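Open Day at the Drumlow Workshop
By Annapurna Subramaniam

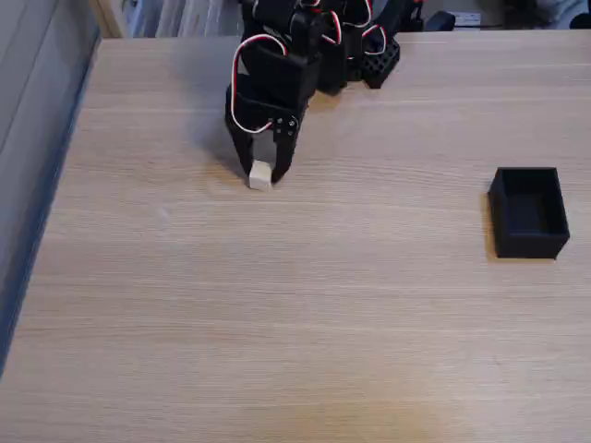

We had 80 people through the doors on Monday evening, which is a lovely number for a room that gets snug well before that, and I want to thank every one of you who came out and stayed so long. Ilango Sastry ran the small arm on the pale wooden table for most of the night, and I think he explained the job (pick up the little white cube, carry it over to the black box, let go) to each new group as if it were the first time.

What people kept asking about was the gripper. It has two fingers, and Ilango told us he redrew them all summer before he was happy with the way they close on something that small. The arm itself is hobby servos and black 3D-printed brackets, with the wiring out in the open where you can follow it from joint to joint — my nephew Narayanan spent a good while doing exactly that and had to be coaxed away for supper. The parts came to $295, and Chun-yin Kwok has the full list if you'd like to build one at home.

Several of you wanted a turn at the controls, and we ran out of evening before we ran out of hands! Ysaline Tessier is putting together a second session in September, over at the Flutthorpe hall, with longer turns and more chairs. Please sign up at the front desk or leave her a note in the workshop mailbox, and do mention if you're bringing children so she can set out the low stools.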